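Skeston Demo Kit, after three weeks of PC teardown

The pitch for the Skeston kit is that anybody who can use a screwdriver can gather training examples for a robot arm. You get a handheld leader device, a small wrist camera, a mount and a license for Dasum, the recording software. Our shop in Breltodville takes apart old office desktops, and I was told we'd have a usable set of examples in an afternoon. I didn't believe it, and I still don't.

Setup was fine. The mount went on square and the camera held its position through 13 sessions. The leader device is lighter than I expected and follows your hand closely, with a small lag when you turn the wrist. You stop noticing it after a day. What you do notice is that there's no feel coming back through the handle, so you learn to judge your grip by eye. With thin plastic parts that's a real drawback.

Wrist view is the best thing in the box. With a blue caddy in the fingers over an open Dell, you still get the processor, the memory slots and the label on the power supply. A fixed overhead camera would lose a lot of that behind the arm. 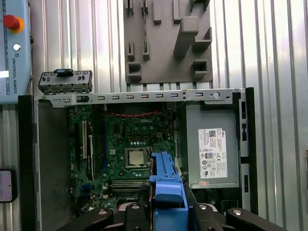
How many demonstrations does one task need?
The manual suggests 2,000 for a full teardown, but a single step such as lifting out one part was worth training on at 38, as long as the starting positions were varied.

Dasum is where I'd knock points off. It saves every attempt, good or bad, and marks them all as successes unless you go back and change them. I found 3 fumbled grabs sitting in our "clean" set — and those were only the ones I happened to open. Trimming is slow. Export to the Grabowska format works, though it drops your notes on the way out.

The brochure also makes a lot of "natural variety." You get variety if you move the case yourself between takes. The kit won't remind you.

Good hardware, careless software. I'd buy the mount and camera again and look elsewhere for the recorder. Battery door on the leader is flimsy, by the way, so keep some tape handy.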